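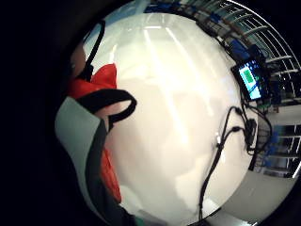 Let's start with how a room gets sold, since three of you emailed me after last session asking why a tour with "tickets still available" isn't automatically in trouble. A seat map is mostly a picture of decisions somebody made early, long before the public saw a price. I want you to get into the habit of drawing one yourself, on whatever is in front of you. A plain white tabletop with streaks of light running across it does fine: call the pale bands your rows, call the grayer part lower down the back of the hall, and start putting prices on it. You'll find you run out of good seats much faster than you thought you would!

Our running case is still Flalorance, the four-piece from the week two reading, and their fall theater tour. The room we'll use is the Grustwood, which holds 1,276 when the orchestra pit is covered and seats are put on top of it. Write that number down, because we're going to take things away from it.

Holds and kills

A hold is a seat that exists but isn't on sale yet. A kill is a seat that won't be sold at all, usually because you can't see from it (a speaker stack, a lighting desk, a pillar). People mix these up constantly, and I did too in my first box office job, where I cheerfully sold two seats behind the sound desk and had to move a very patient couple during the opening act.

For Flalorance at the Grustwood, the opening position looked like this:

Capacity: 1,276
Kills, production and sightlines: 28
Holds, artist, label, venue and press: 200
On sale the first morning: 1,048

So when a fan looks at the map on day one and sees gray dots all over the front section, those dots may be sold or they may be holds. The map doesn't tell you which. Please stop sending me screenshots of seat maps as proof of anything — I love the enthusiasm, but they can't carry that weight.

Presales

The fan club presale for this show had an allocation of 275, taken out of the 1,048 and mostly in the middle of the orchestra level. Ask yourself why a promoter would put fan club seats in the middle and not at the very front. Part of the answer is price. The front rows were going to be sold as a package with early entry, and fans who'd already paid a membership fee would have been annoyed to find only the expensive option waiting for them. (They were annoyed anyway, but about the login page.)

Anything left over from a presale goes back into the general pot. It doesn't always go back right away, which is why decent seats sometimes pop up at lunchtime on a day when nothing has been announced.

General admission floors

Horken, the ticketing firm in our case, lets a venue switch a section from reserved to general admission up to the point where the first ticket in it is sold. After that you're stuck. Unreserved sections are quick to sell and cheap to print, and younger crowds like them, but you'll need more door staff and you'll get a line outside by mid-afternoon. In May that's pleasant. For a November date, think about where those people are going to stand.

The slow middle

Most tours sell a lot in the first few days and a lot in the last couple of weeks, with a long flat stretch between. New managers panic in the flat stretch and start discounting. Before you do that, check what you haven't spent yet. Flalorance had one single out and no TV when their line went flat, and most of the ad money was still sitting there. I'd have waited. Their manager waited as well, though I gather it was a tense summer.

For next time

Read the Yakubu settlement sheet, both pages, and bring a calculator. Redo the Grustwood numbers as if half of the holds were released a week before the show, and tell me which price level you'd put them in. A paragraph is plenty. If you get stuck on the difference between gross and net, skip it for now and we'll do it together on the board.

Course Materials > Live Music Business > Unit 4: Ticketing

Related handouts
Unit 3: Reading a Venue Contract
Unit 4 extra: Glossary of Box Office Terms
Unit 5: Settlement Night
Unit 6: Merch Tables and Who Gets the Cut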